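4.2 Where the paper goes when the day is over

We had gone into the study expecting to talk mostly about desks, and it took us a while to see that people kept steering us, very kindly, toward their cupboards. Of the 36 households and small offices that took part, most owned at least one low cabinet with a door, bought for something else entirely and slowly given over to paper. Kanyarat Saithong, who carried out the home visits in the Kurnis district, began asking participants to open these cabinets first and to talk us through them before anything else, and the interviews became a good deal livelier (and, we must admit, a good deal longer) from then on.

What struck us was how often binders were laid flat. The storage guides we read beforehand take it for granted that a binder stands upright with its spine facing out, and the shelf heights sold for home offices follow from that. Our participants were easygoing about it. If a shelf was too low, the binder went down on its side, and once one was down the next tended to join it. One participant told us, "I know which is which by where I put it, so I never got round to the labels," and several others said much the same in their own words. Figure 3 shows flat storage of this kind, with two dark blue binders side by side on the shelf of a pale wood cabinet, each with its small white label window.

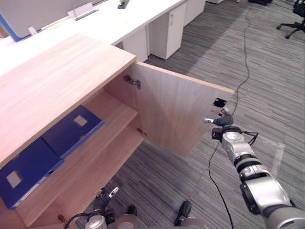 Figure 3. Binders laid flat on a cabinet shelf, door open.

4.3 Doors and the habit of closing them

Doors mattered more to people than we had guessed. An open shelf was described as something to keep up, while a cabinet could be left to itself for months, and participants spoke of this with real affection. Prapai Kongkaew's coding of the interviews found 208 separate remarks on doors, touching on which way they swing, whether they bump a chair, and how the handle feels when one's other arm is full of folders. Recessed handles divided opinion. Those with narrow rooms liked having nothing to catch a sleeve on, and those who filed in a hurry would have preferred a knob.

We also heard a fair amount about the moment just before closing, when a loose sheet is slipped in on top of a binder to be dealt with later. We return to these sheets in Section 5, where they are compared with the kitchen-drawer papers collected in October.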